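Who signs off a "simple" arm task before it runs near people?

Posted by Jurkness

We're writing house rules for small tabletop arms, the sort that put flower stems in a vase and frighten no one. My draft is 8 pages. My manager's draft is "be sensible". Is there a middle ground, and does a written risk assessment still apply when the payload is a tulip?

Dilina

Payload is the wrong place to start. Assess the arm, the gripper, the reach and whatever it might knock over. Glass vases are a fine example – the flower weighs nothing, the breakage is still yours to sweep up. We got ours onto one page with 6 lines: who's running it, speed limit, where the stop button is, what's breakable, where people may stand, and who can change any of the above. Redo it when the gripper changes. Cables get their own check, as they've caused more grief here than any arm.

Pruteo

just tape the floor mate, worked for us

Karagiannis

Tape is lovely, but it has never stopped an arm. Set the speed and workspace limits in the controller, then tape the floor as well if you enjoy the colour. We also do 10 slow runs after any program change before going to normal speed. Dull as dishwater, and I'd keep it even if you've logged 1,000 good ones.

Flower work, both of them:

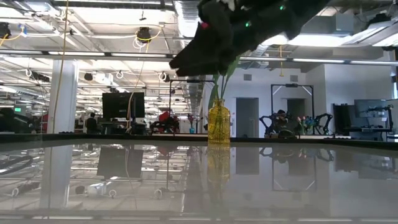
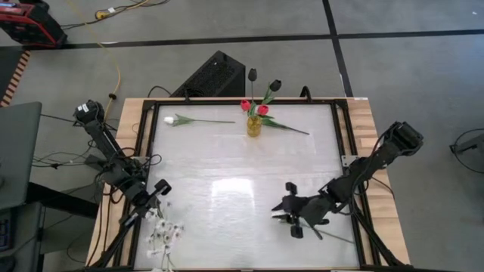
Does the one-page sheet need redoing if we only swap the vase?

Add a line to the existing sheet and initial it, unless the new vase is taller or sits somewhere else, in which case recheck the reach and do the slow runs again.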